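Magazine > Features > Public Services

Filed under: Transport, Contracts, Local Government

The Bus Deal That Was Supposed to Pay for Itself

When Idcombe handed its bus network to Toivonen, the pitch fit on one sheet of paper. The city would stop running buses, the company would start, and riders would get more service for less public money. The sheet didn't say where the savings would come from. I asked at the time and was told the operator had "efficiencies of scale." I have asked several times since, and the phrase hasn't gained any detail.

The contract is 176 pages long, and I have now read it twice. Most of it is sensible. There are rules on how clean the buses must be and how quickly a broken wheelchair ramp must be fixed. The trouble sits in the payment schedule near the back, where the city promises to make up the difference if fare income falls below the forecast. The forecast was written by the bidder.

Think about that for a moment. A private company took over a public service on the understanding that it would carry the risk, and the risk was then handed back in a table. If ridership beats the forecast, Toivonen keeps most of the extra. If it doesn't, the city writes a check. So far the city has written the check.

Eleni Leka, who spent years drawing up timetables for the old city department, thinks the forecast was never believable. "They had the Grilletmont line growing every year," she told me. "There's one employer out there and it was already moving people to the other site. Anybody who rode that bus could have told them."

The Grilletmont line now runs every 30 minutes, down from every 15 under the city. Toivonen calls this "matching service to demand." Riders I spoke to at the terminal one Tuesday morning had other words for it. A woman on her way to a cleaning job said she leaves home an hour earlier than she used to, since a missed connection can cost her a shift.

In fairness, the old system was no golden age. The city let its fleet rot. Drivers quit faster than they could be hired, and the phone line for complaints was open for a few hours a day when it was open at all. Viorica Atanasov, who speaks for Toivonen's regional office, is right to bring this up, and she brings it up often. "People compare us with a service that didn't exist," she said. She pointed to newer buses and a working app, and both are real. I used the app. It told me my bus was late, and it was.

But newer buses were bought with a state grant that the city would have received either way. The app was a separate contract. Take those two out of the success story and what's left is a smaller timetable and a monthly invoice.

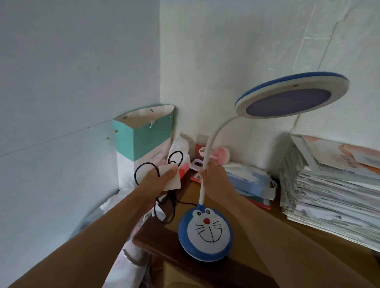 Supporters of the deal like to mention Bundari, where a similar contract is said to have turned a failing network around. I looked into that too. Bundari kept control of its fares and routes and paid its operator a flat fee per mile. It also kept 13 of its own staff to check the operator's figures. Idcombe kept two, and one of them has since left. Whatever made Bundari work, Idcombe didn't buy it.

What would a better contract look like? Leka would start with the forecast and have it written by somebody with nothing to gain. She would also publish the monthly figures. At present they are treated as commercially sensitive, so the people paying for the buses can't see how many trips were canceled. My own records request came back with a single number, 2,087 canceled trips, with no routes and no dates. When I asked whether that covered a year or a quarter, I was told the question would need a new request.

The first break point in the contract comes up in October. Council members can renegotiate the payment terms then, or let them roll over by doing nothing. Atanasov says the company is "open to a conversation." City Hall says it is reviewing its options - the same thing it said before it signed.

I have filed the new request. The city has acknowledged receiving it.

Contact the newsroom | Subscriptions | Copyright, all rights reserved | Back to top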